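How to sort laundry in the living room when you have no laundry room

Posted by Shu-fen Fung in Small Home, May

Our apartment has a washing machine in the kitchen and no place to sort clothes. For a long time I made piles on the bed, and then at night I moved the piles to a chair. Now I do all the sorting on the living room floor, next to the sofa, and it takes me 16 minutes on a normal Friday.

What you need

One basket with holes in the sides
Two cloth bags for the colors you wash less often
A small bowl for coins and buttons
A clean floor

Step 1. Sweep the floor first. I skipped this in the beginning and my black socks collected every hair in the room.

Step 2. Put the basket close to the sofa, so you can sit while you work. My back is much happier this way. The clothes wait on one end of the sofa and go from there into the basket or into a bag.

Step 3. Take the color you have the most of and give it the basket. The other colors go to the bags. With us it is usually dark clothes, but in summer we have more light ones.

Step 4. Check each piece. Empty the pockets, close the zippers, and turn jeans and printed shirts inside out.
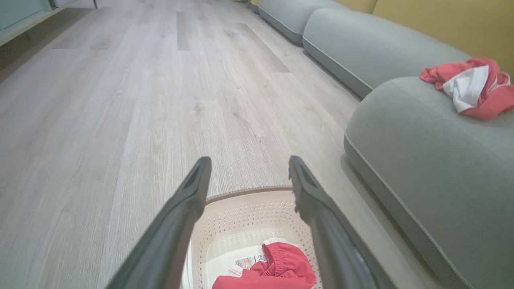 Step 5. Read the care label before you decide. Red things need the most attention. A new red garment can give color for several washes, even when it looks quite innocent, and I have one pink pillowcase to prove it. I wash new red clothes alone two times, in cold water, and after that they can go together with the dark ones. If a red piece has a white part sewn on it, do not leave it lying in a wet pile after the wash. Take it out and hang it immediately.

Swimwear and anything with an elastic waist I wash on low heat and never put in the dryer. The elastic becomes tired very fast. If the label is too faded to read, choose the gentle program.

Step 6. Do not press the clothes down. If you must push with your hand to make them fit, it is already too much for one load. My machine is small, so I stop when the basket is three quarters full — yours may take more.

Step 7. Carry the basket to the machine and hang the bags back on their hook. They can wait there until they are full.

About the basket

I prefer plastic to woven baskets, because the woven one I had before caught on my sweaters. Holes are useful if you must leave a damp towel inside for an hour, but please do not leave it the whole night. Every few weeks I wash the basket in the shower with dish soap and let it dry upside down.

A question from Yuk-lan Kwan

Yuk-lan wrote to ask what to do with single socks. I keep them in a separate small bag and look through it once a month. After two months without a partner, a sock becomes a dust cloth. It works very well for the window blinds.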